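**Thread: Can a machine do the household laundry yet?**
Posted by Shiuli Mridha, Household and Workplace Automation Desk, Skamum

**1/** Skamum receives this question from members every month, most often from aged-care residences and small laundries. The present thread sets out our position, which replaces the one issued in May.

**2/** The short answer is no, with qualifications. Machines now handle parts of the work at a standard that would have surprised our own reviewers two years ago. The whole of the work remains with people.

**3/** Washing and drying were settled long ago. The unresolved portion begins when the dryer door opens: separating a heap, identifying each article, laying it flat, folding it and putting it away.
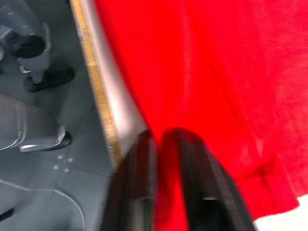
**4/** Cloth is difficult for a machine because it has no fixed shape. A mug is the same mug wherever it is set down, whereas a towel may present itself in any number of ways. The gripper must find an edge before anything useful can begin, and on a red cloth like this one, where the fabric turns over on itself near the fold, the edge and the crease can look very much alike. Staff at Nostedden, the commercial laundry that advises us on shop-floor practice, regard finding the edge as the first skill taught to a new employee. Most acquire it within a shift.

**5/** Our assessment framework recognizes four stages: separating, flattening, folding and placing. A system is rated on each. We do not publish a combined score, as members were found to be reading it as a recommendation to purchase.

**6/** Separating is the stage most often left out of promotional material. Articles are generally presented one at a time, already apart. Households do not work that way, and neither do laundries.
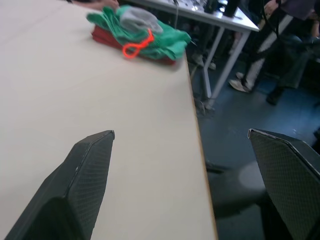
*Page last changed: September 15, 2026*

**7/** A small mixed pile is therefore the more honest test. Green over dark red, with a lighter grey piece on top, is a modest problem for a person and a considerable one for a machine. Colour helps when the articles differ. It helps very little with a basket of white pillowcases.

**8/** Cords and drawstrings deserve a separate note. They catch, they trail and they are easily mistaken for an edge. Dinesh Sikder of our technical group has asked that any trial conducted under our framework include at least one corded garment. We have adopted that request.

**9/** On speed: the figure we use for an experienced hand folder at Nostedden is 40 small towels in 20 minutes, stacked and ready for the trolley. No system submitted to us has come near it with mixed articles. Several are respectable with identical towels, presented singly.

**10/** Speed is not the governing concern in a private home. A machine that takes the afternoon over one basket may be entirely acceptable to a person who cannot stand for long or has limited use of one hand. Members in home support have made this point to us repeatedly and we accept it.

**11/** What such a household cannot accept is supervision. If someone must remain in the room to retrieve a sock or restart a stalled fold, the labour has been moved and very little of it saved. We now ask applicants to report every intervention, however brief.

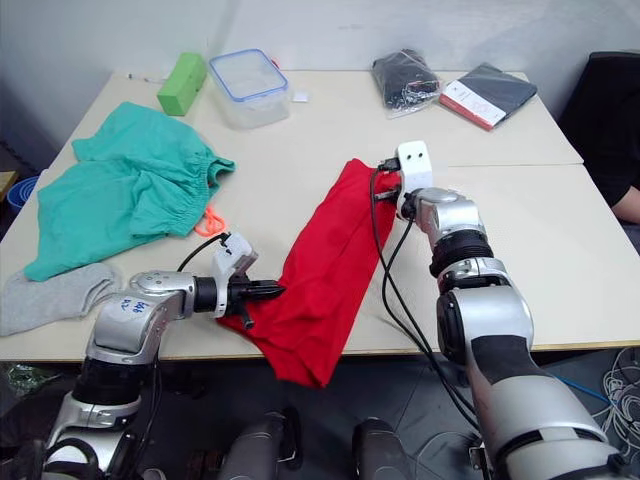

**12/** The same rule applies to articles that leave the work surface. An item that falls to the floor is recorded as an intervention, even where the system is able to carry on with the remainder. Two applicants objected to this in the spring round. The rule stands.

**13/** Folding with two arms is, in our view, the correct direction for larger articles. Aurélien Fleury, who drafted the folding section of the framework, has observed that one hand usually holds while the other travels, and that people do this without noticing. Single-arm systems can imitate it by dragging cloth against the table — adequate for a face cloth, poor for a bath towel.

**14/** A word on surfaces. Tables in homes are rarely clear. Our trial conditions permit ordinary objects to remain at the back of the work area, and an applicant may not ask for them to be taken away. A system that needs a bare table should say so on its packaging. 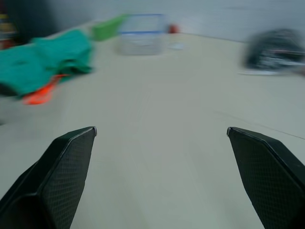
*Teal-green cloth on the work surface, with a clear, blue-rimmed container behind.*

**15/** Members have asked about cost. We do not rate value, and prices quoted to us change too often to be worth repeating. Plillorent, which leases equipment to small laundries in our region, tells us that its shortest available term for a folding system is 30 months. We would advise a small operator to seek something shorter at this stage.

**16/** Members have also asked about jobs. The Ostrowski survey of our own membership drew nearly 2,000 replies. Few respondents expected to reduce staff. Many reported that they could not fill the folding positions they already had. We draw no broader conclusion from a survey of one membership.

**17/** Other chores, briefly. Vacuuming open floor: yes, with established products. Loading a dishwasher: in part, and slowly. Wiping a counter: yes, if someone else clears it. Making a bed: no. Putting folded clothing into the correct drawer: no, and we have received no application for that stage.

**18/** Guidance for members, unchanged from the previous version: do not redesign a laundry room around equipment you have not seen working on your own linen. Ask the supplier to use a load taken from your dryer that morning.

**19/** Correction to post 9. The 20-minute figure includes stacking but excludes carrying the basket to the table. Lăcrămioara Moldovan at Nostedden has kindly confirmed this.

**20/** The full framework is available to members from the Skamum office on request. Questions on trial conditions should be directed to Sabina Abeysekara. Replies to this thread are read on weekdays.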